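Erkanthorpe repair morning is back – and it needs a bigger kettle

17 Apr 2019, by Els Lambrechts

I popped into the old library on Saturday for the first repair morning since August and could hardly get through the door! Lamps, toasters, a pram with three wheels, you name it. 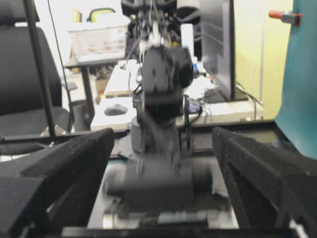

Money is the big news. Janton parish council has put in 2000 pounds, which pays the rent and buys a decent set of tools. I'm hopeless with anything that has joints and thin black cables running all over it, so I was glad to hear part of it will go on beginners' wiring lessons. My hairdryer is first in the queue.

Tickets for the lessons are free, but you do need to put your name down at the Dijkstra bakery. 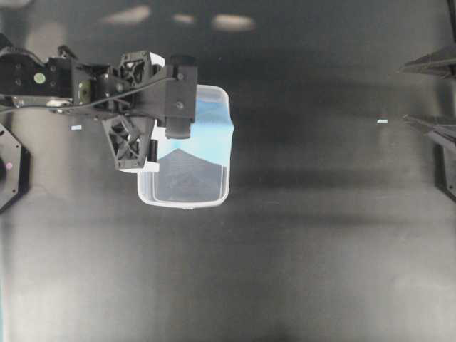 Gijs Bosman told me he'd have liked an evening slot as well, as Saturdays are no use to anyone who works in a shop, and he has a point. I've passed it on.

The next morning is in three weeks, same place, doors at ten.

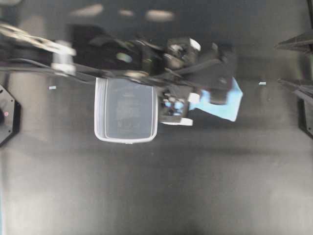
Black cable, white connectors.

Bring your own plug fuses if you can – they ran out by eleven. Cake was gone even earlier (my fault, partly).

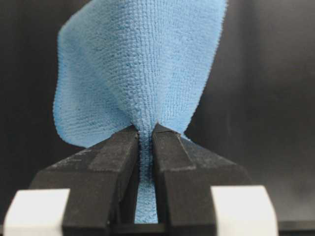 Parking is still a pain, so walk or get the bus to the Janton turning. And if you've a big kettle going spare, Marloes Stevens would love to hear from you.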